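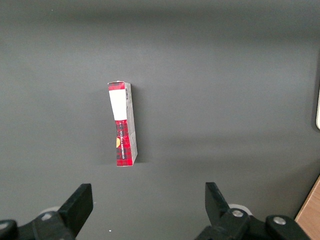

What does the word "shortbread" on a package promise you? Very little, beyond flour, sugar and some kind of fat, and the fat is where the trouble starts.

I grew up believing shortbread was the one cookie that couldn't be faked. Three ingredients, a slow oven, a pinch of salt if your grandmother was daring. You'd think there was nowhere to hide. Then last September I spent a month buying every package I could find within driving distance of my house, and I came away thinking that the simplest cookie in the store is also one of the most dressed up.

Start with the story. Shortbread is sold on heritage more than almost any other thing in the snack aisle. There are glens, stags, pipers and a great deal of plaid. There is usually a founding date and often a line about the family recipe, handed down. I have nothing against glens. But a recipe with three ingredients isn't much of a secret, and the one on the back of the butter wrapper will get you most of the way there. What gets handed down in these families, as far as I can tell, is the box.

The Hurkiren brand is a fair case. Its fingers cost about double the supermarket's own, and the panel on the back spends two paragraphs on hills and mist before you get to the ingredients. Those turn out to be respectable: flour, butter, sugar, salt. So are the supermarket's. I served both to a table of people who like cookies and have opinions, and the vote split down the middle, with one person changing sides after coffee.

Plindelari goes the other way. Its package says "made with butter," a phrase that deserves more suspicion than it gets. Made with how much? The list puts vegetable oil second and butter fifth, after a syrup. Ingredients are listed by weight, so fifth place tells you plenty. The cookie has a clean snap and a smell of vanilla, and it leaves a film on the roof of your mouth that real butter doesn't. I finished the package anyway. I'm not proud of it.

Then there are the small bakers, who ought to be the answer and sometimes are. Lamptey, a two-oven outfit, sells rounds in plain paper bags with the baking day stamped on the bottom. They were the best I ate all month, sandy and a little dark at the rim, and they were stale in a week. Their shortbread costs what it costs. I asked the woman at the counter whether they'd thought of doing a tin for the holidays and she said they had priced tins, and the tin came out higher than what went in it.

That remark stayed with me. A gift tin of shortbread weighs plenty in the hand, and you feel generous carrying it. I weighed one at home. The label said 200 grams of cookies. The tin, the paper cups and the plastic tray came to 208. More tin than cookie, in other words, and the tin will spend the next decade holding buttons.

The claims people make in conversation are no better. I've been told that rice flour is the true old way and that rice flour is a modern cheat. I've been told the dough must rest overnight, and by someone equally sure that resting ruins it. I tried both on the same afternoon's butter, so to speak, one tray baked right away and one the next morning, at 300 degrees in the same oven. The rested tray held its edges a bit better. I couldn't taste a difference and I don't believe most people who say they can.

Bunotbridge, a market town that now runs a shortbread weekend, has built a whole festival on this kind of certainty. There's a trail, a baking contest and a plaque. The plaque says shortbread has been baked on the spot "since time out of mind," and when I asked at the visitor desk what that rested on, I was handed the trail map again. The winning entry had lavender in it. It tasted like a drawer.

So what do I buy? I turn the package over. If butter is the only fat and it comes second or third, I look at the price, and I pay for the cheaper one. If the words on the front are longer than the list on the back, I put it back on the shelf. And most of the time now I make it myself, which takes 10 minutes of work and an hour of waiting - though the hour is mostly spent washing flour off the counter and picking at the corner pieces before they've set.

© 2020 | Published March 5, 2020 | Contact the editors | Reprints and permissions | Back to top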